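Fivora Stage Microphone Package for Private Events
By Tamsin Iwasaki
May 22, 2026

The Fivora Stage Microphone Package is offered by Vornbridge Event Equipment to hosts, venues and talent managers who expect a live vocal performance at a private event. It is suited to birthday parties, album release dinners, award season receptions and similar occasions at which an artist may sing one or two numbers without a full band or a touring sound crew.

The package consists of two wireless handheld microphones, one receiver, two powered speakers on stands, a compact mixer and one floor monitor. All cables are supplied. A spare set of batteries is included with each handheld microphone and should be kept at the mixer position during the event.

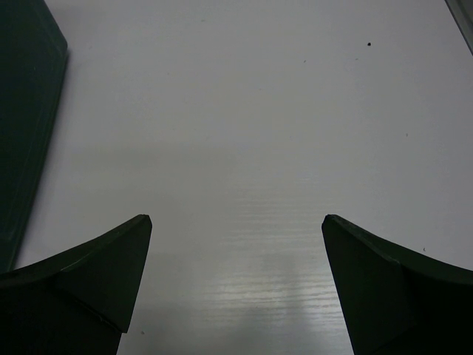 The receiver operates at distances of up to 100 feet in a clear room. Walls, mirrored panels and large crowds will reduce this distance, and the receiver should be placed on the same side of the room as the performer. Venues that run their own wireless systems are asked to send a list of the channels in use before delivery. Our technical desk, led by Nithin Sastry, will assign channels for the evening and mark them on the receiver.

Backing tracks may be played from a phone, a laptop or the house DJ booth. The mixer accepts a standard stereo connection from each. Where a DJ has been engaged, the DJ's output should be connected to channels three and four so that the vocal level can be set on its own. The Gidska vocal processor, which adds reverb and light pitch correction, may be added to any booking and is returned with the rest of the package.

Rental terms

The package is rented by the evening at a rate of $536, including delivery and collection within 20 miles of our warehouse. The Gidska processor is an additional $59. Delivery outside this area is quoted separately. An evening rental begins at noon and ends at noon on the following day. Equipment held past that time is charged at the evening rate.

An operator is not included. Clients who require one may request an operator when booking, subject to availability. Operators do not photograph or record guests or performers, and will sign a host's confidentiality agreement on request. Agreements should reach our office before the day of the event.
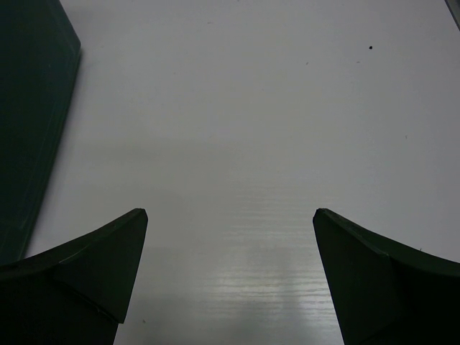

Dark green gripper fingers at a white tabletop.

The client is responsible for obtaining any permission required by the venue for amplified music, and for observing local limits on noise and hours. Drinks should be kept away from the mixer and receiver. Damage caused by liquid is charged to the client at the cost of repair.

Availability

Bookings for June are now being accepted. Requests for Friday and Saturday evenings should be addressed to Nantana Yimyam in the reservations office. Talent managers who hold an account with us should contact Irfan Zaidi. The Sydorenko in-ear monitor set is not available with this package and must be reserved under a full stage rental.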